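Skerari legt Zwischenbericht vor: Was Maschinen in Haushalt und Laden heute übernehmen können

Ein Jahr Erprobung mit dem Serviceroboter Otusell — gute Ergebnisse beim Tragen und Einräumen, Rückstand bei Wäsche, Spülen und Gehwegreinigung

Der Automatisierungsdienstleister Skerari hat den Zwischenbericht seines Erprobungsprogramms Meltetti veröffentlicht. Untersucht wurde, welche alltäglichen Arbeiten ein mobiler Roboter in Privathaushalten und kleinen Ladengeschäften ohne Eingriff eines Menschen erledigen kann. Der Bericht umfasst 1000 ausgewertete Arbeitsaufträge und steht ab Februar auf der Website des Unternehmens zum Abruf bereit.

Das Ergebnis fällt gemischt aus. Von 9 geprüften Tätigkeiten stuft Skerari 4 als einsatzreif unter Aufsicht ein. Für 2 weitere empfiehlt der Bericht einen begrenzten Probebetrieb. Die übrigen Arbeiten sollten nach Einschätzung des Unternehmens vorerst bei Menschen bleiben.

Geprüfte Tätigkeiten

Zum Programm gehörten das Einräumen von Regalware, der Transport von Kisten zwischen Lager und Verkaufsraum, das Abräumen von Tischen, das Saugen freier Bodenflächen, das Wischen von Arbeitsplatten, das Sortieren von Leergut, das Zusammenlegen von Wäsche, das Spülen von Hand und das Aufsammeln von Kleinabfall vor dem Ladeneingang.

Als einsatzreif unter Aufsicht gelten Kistentransport, Bodensaugen, Leergutsortierung und das Einräumen formstabiler Ware. Unter Aufsicht bedeutet in diesem Fall, dass eine eingewiesene Person im selben Gebäude erreichbar ist und den Roboter anhalten kann. Sie muss nicht neben dem Gerät stehen.

Für den Probebetrieb empfiehlt Skerari das Abräumen von Tischen und das Wischen von Arbeitsplatten. Beide Tätigkeiten gelingen, solange die Gegenstände bekannt sind und die Flächen frei zugänglich bleiben. Gläser mit dünnem Stiel, gestapelte Teller und lose Papiere führten wiederholt zu Abbrüchen. Otusell fordert dann Hilfe an und wartet. Für ein Café mit wechselnden Gästen ist das derzeit zu langsam.

Nicht empfohlen werden das Zusammenlegen von Wäsche, das Spülen von Hand und die Arbeit im Außenbereich. Bei der Wäsche erkennt das System Handtücher und Geschirrtücher zuverlässig, Hemden und Spannbetttücher dagegen nur selten in der richtigen Lage. Beim Spülen kann der Roboter zwar Teller greifen und führen, die Beurteilung, ob ein Teller sauber ist, muss aber ein Mensch treffen.

Aufbau der Erprobung

Otusell besteht aus einer fahrbaren Basis, einer höhenverstellbaren Säule und einem Arm mit zwei Fingern. Die Aufträge wurden in einer Musterwohnung, in einem Schreibwarenladen und in der Teeküche des Unternehmenssitzes durchgeführt. Jeder Auftrag hatte einen festgelegten Anfangszustand und ein schriftlich beschriebenes Ziel. Gewertet wurde er nur dann als erledigt, wenn das Ziel ohne Eingriff erreicht war. Teilerfolge wurden getrennt erfasst und fließen nicht in die Einstufung ein.

Das Unternehmen hat sich für dieses strenge Verfahren entschieden, um die Werte für Betreiber vergleichbar zu machen. Ein Regal, das zu drei Vierteln eingeräumt ist, bindet am Ende doch eine Arbeitskraft. Dasselbe gilt für einen Tisch, auf dem eine Tasse stehen bleibt.

Erfasst wurde außerdem der Aufwand vor dem eigentlichen Auftrag. Im Schreibwarenladen mussten Regalböden neu beschriftet und zwei Aufsteller versetzt werden, damit die Basis wenden konnte. In der Musterwohnung erwies sich der Übergang zwischen Flur und Bad als Hindernis. Solche Vorbereitungen werden im Bericht einzeln aufgeführt, weil sie in Angeboten häufig fehlen und später zu Nachforderungen führen.

Simulation für den Außenbereich

Die Gehwegreinigung vor Ladengeschäften wurde ausschließlich am Rechner erprobt. Skerari nutzt dafür die Simulationsumgebung Rolland, in der Straßenzüge mit Fassaden, Bordsteinen, Straßenmöbeln und wechselndem Sonnenstand nachgebildet werden. Die Aufgabe klingt einfach: Kleinabfall finden, anfahren, aufnehmen, weiterfahren, ohne Passanten zu behindern oder fest stehende Gegenstände zu berühren. 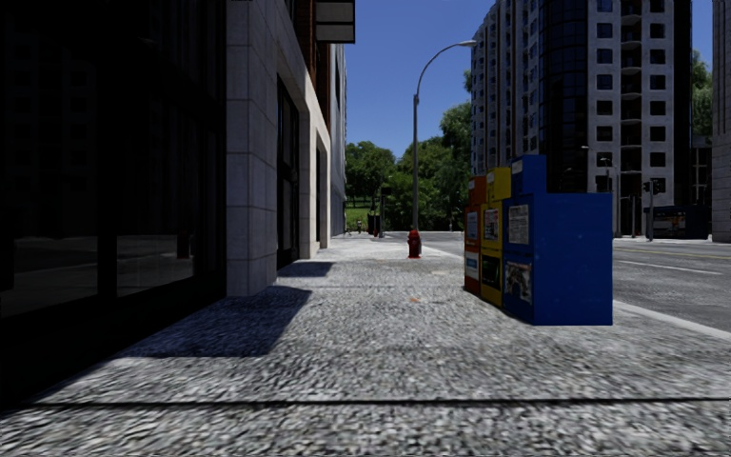 Kleinabfall auf grobem Pflaster gehört zu den Aufgaben, bei denen die Erkennung am deutlichsten hinter dem Menschen zurückbleibt. Die Umgebung enthält deshalb bewusst Stellen, die einer Kamera Mühe machen. Wenige orangebraune Krümel liegen auf dem körnigen grauen Stein, vor dem Schaufenster zieht sich ein breiter Schatten mit scharfer Kante schräg über den Gehweg, und nahe am Bordstein engen drei Zeitungskästen in Orange, Gelb und Blau den Fahrweg ein. Eine Ladenbesitzerin mit Besen sieht so etwas im Vorbeigehen. Das Erkennungsmodell hielt Schattenkanten und Fugen im Belag in mehreren Läufen für Gegenstände und fuhr sie an, während es kleine Reste ausließ. Bei großen und kräftig gefärbten Hindernissen wie Hydranten und Zeitungskästen traten solche Fehler nicht auf.

Ein Außeneinsatz mit echtem Gerät ist vorerst nicht vorgesehen. Neben der Erkennung ist auch die Mechanik ungeeignet: Die Basis von Otusell ist für Innenböden ausgelegt, und der Greifer schließt bei sehr kleinen Teilen nicht dicht genug. Skerari prüft, ob ein Saugaufsatz die Aufgabe besser lösen kann. Darüber hinaus sind Fragen der Haftung und der Nutzung öffentlicher Flächen offen, die das Unternehmen nicht allein klären kann.

Folgerungen für Betreiber

Inhabern kleiner Geschäfte rät der Bericht, zunächst eine einzelne wiederkehrende Aufgabe auszuwählen und die bisher dafür benötigte Zeit festzuhalten. Am besten geeignet sind Transportwege, die täglich in gleicher Form anfallen. Geschäfte mit engen Gängen oder häufig wechselnder Aufstellung sollten vor einer Bestellung eine Begehung vereinbaren.

Für Privathaushalte sieht Skerari derzeit kein wirtschaftliches Angebot. Der Anschaffungspreis steht in keinem Verhältnis zu den Aufgaben, die das Gerät in einer Wohnung selbstständig erledigt. Die Musterwohnung bleibt dennoch Teil des Programms, da sich dort das Greifen unbekannter Gegenstände besonders gut prüfen lässt.

Weiteres Vorgehen

Im nächsten Abschnitt von Meltetti werden die beiden Tätigkeiten im Probebetrieb mit überarbeiteter Greifplanung wiederholt. Die Simulation in Rolland wird um nasses Pflaster, Laub und Dämmerung erweitert. Beim Zusammenlegen von Wäsche beschränkt sich die Arbeit vorläufig auf rechteckige Stücke.

Betriebe, die Räume für die Erprobung zur Verfügung stellen möchten, können sich bei der Programmleitung melden. Voraussetzung sind ein stufenfreier Zugang, eine Lademöglichkeit und eine Ansprechperson während der Öffnungszeiten. Kosten entstehen den teilnehmenden Betrieben nicht. Aufnahmen aus Verkaufsräumen werden vor der Auswertung unkenntlich gemacht, soweit Personen darauf zu sehen sind.

Über Skerari

Skerari entwickelt und betreibt mobile Assistenzsysteme für Handel und Dienstleistung. Das Unternehmen übernimmt Planung, Einweisung und Wartung und führt mit Meltetti ein eigenes Programm zur Erprobung von Alltagsaufgaben.

Pressekontakt

Skerari, Unternehmenskommunikation
Anfragen zum Bericht und zu Besuchsterminen in der Musterwohnung bitte über das Presseformular auf der Website. Der Abdruck dieser Mitteilung ist honorarfrei, um einen Beleg wird gebeten.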